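Language and Change, week 6
Handout revised 11/03/2023

Where new words come from

Most new words are old words with a fresh coat of paint. Blending, clipping, borrowing and plain theft account for nearly all of the 2,462 entries in the Brenel list, which you should have skimmed by now. Coinage from nothing is rare, and mostly left to people selling yoghurt.

Terms for this week
Clipping: fridge, flu, exam
Blend: brunch, smog
Shift: a noun put to work as a verb, to the distress of letter writers
Eponym: a name that lost its capital letter

Reading: Ortner, chapter 16, and the first 40 pages of the Zisitar reader. The Direr article is optional, in the sense that the essay in May assumes you have read it.

Colour words are a good place to watch a name turn into a noun. Magenta was a town in Italy, and a battle, before it was a dye. English speakers then had to settle where it stopped and pink began, and they are still at it. Try the tabletop with the robot arm behind it: write down a word for each patch, compare with your neighbour, and bring both lists to the seminar. 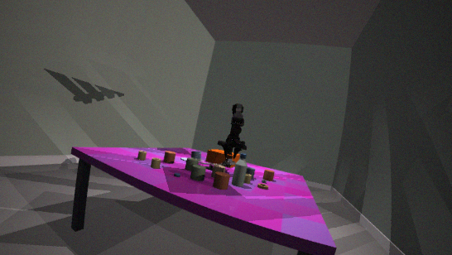
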